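Keeping One Arm Honest: Setup and Upkeep of the Pot Cell
Student project report, Talmont Robotics Lab
October 20, 2026
By the Pot Cell team

When we took over the cell in August, we thought most of our time would go into writing motions. Most of it went into looking after the arm, and we have come to enjoy that part more than we expected. This report is for whoever has the cell next, and we hope it saves you a few long evenings.

The cell is small. There is one black arm with a two-finger gripper, a wooden table against the gray partition, and a steel stockpot that serves as the target. The job is to take hold of something soft and red near the table and bring it over the open pot. Our controller software is Jodudard, which the lab already had, and we kept our settings in a shared notebook called Tindell (please keep using it, even when you are tired and want to go home).

We start every session with the low hold. The arm goes down beside the pot with the fingers closed and stays just above the wood while we look at the gap from table level. If the gap has changed since the last session, we redo the table height before anything else runs.
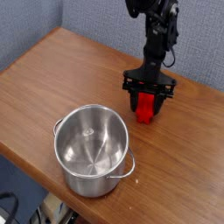
Malhotra read our draft and wrote in the margin that the low hold should be done with the gripper loaded, as we do it, but also once with it empty, so that a sagging load and a wrong table height don't get mixed up. We agreed and added it to the routine. It costs very little time, and it did catch us out once, when we had spent half an afternoon correcting a height that was perfectly fine.

Our second chore is the finger mount. Over the semester we ran 968 cycles, and the mount screws needed tightening 8 times, mostly in the early weeks before we got into the habit of checking them. Use the short hex key and go around the plate a little at a time, a bit on each screw and then around again. After that, repeat the low hold, even if you are sure nothing moved.

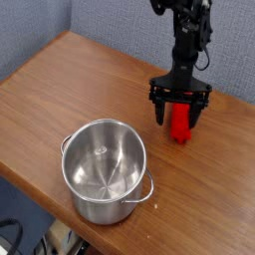 Figure 2. Gripper low at the table, to the right of the pot.

The cable deserves a paragraph of its own! It hangs in a loop on the right of the arm, and that slack has to stay there. Early on we tied it back to make things look tidy, and the wrist pulled against it on the high moves and stopped with a fault. We cut the tie and have left the loop alone ever since. Before a run, move the wrist slowly through its full turn by hand control and watch that the loop follows without catching.

The last check is the position over the pot. The rim is the thing to worry about, as the fingers are hard and so is the steel. We bring the arm up first, then across, and never both together on a first run. If somebody has moved the pot, teach the point again from scratch. We tried nudging the old point by eye and lost more time than we saved.
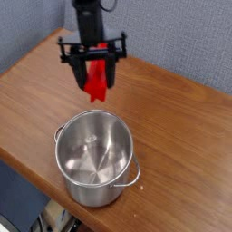
Figure 3. Red cloth held above the open pot.

Of our 968 cycles, 874 finished without anyone stepping in. We would have liked more, naturally, but the later weeks were much calmer than the first ones, and we put that down to the checks. Still on our list are a proper stop for the pot, so it goes back to the same spot, and a spare set of fingers.

Comments

gearlunch: Did you put anything on the mount screws to keep them from backing out? We had the same trouble on our arm last year.

Pot Cell team: Not yet, we were nervous about getting them out again. A mild threadlocker is next.

oatfield: Thank you for the cable part. I went and cut two ties off ours this morning.

Contact: Talmont Robotics Lab front desk | © 2026 Talmont Robotics Lab | Back to top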